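Enameled cookware

Enameled cookware is kitchenware made of metal, usually steel or cast iron, which is covered with a thin layer of glass. The glass is called enamel. It is put on the metal as a powder or a liquid and then baked in a furnace at a temperature above 700 degrees Celsius, so that it melts and becomes one hard coat.

The coat protects the metal from rust and does not react with sour food, for example tomatoes or vinegar. It is also easy to color. In the town of Flekstead, where the Daltik works made pots for 60 years, most households had the dark blue kind — the cheaper gray one was sold mainly to farms.

Steel pots normally receive 2 coats, a dark ground coat and a colored cover coat. The Ghorbani method, used by the maker Stimix, joins both coats in a single firing. It saves fuel, but the edges of the pot remain thinner and must be closed with a metal rim.

Enamel is strong against scratches but weak against blows. A chipped pot can rust at the damaged place, and small pieces of glass may come into the food. Such a pot should not be used for cooking any more.

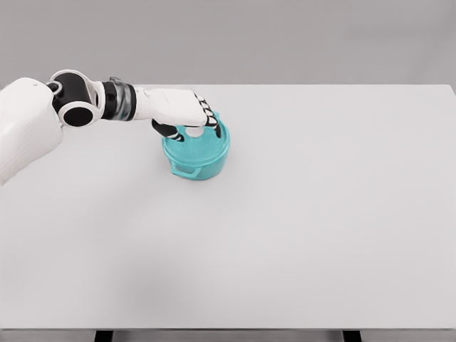 Care and cleaning

Enameled pots are washed with warm water and a soft sponge. Burnt food is soaked overnight. Cold water should not be poured into a hot pot — the enamel may crack.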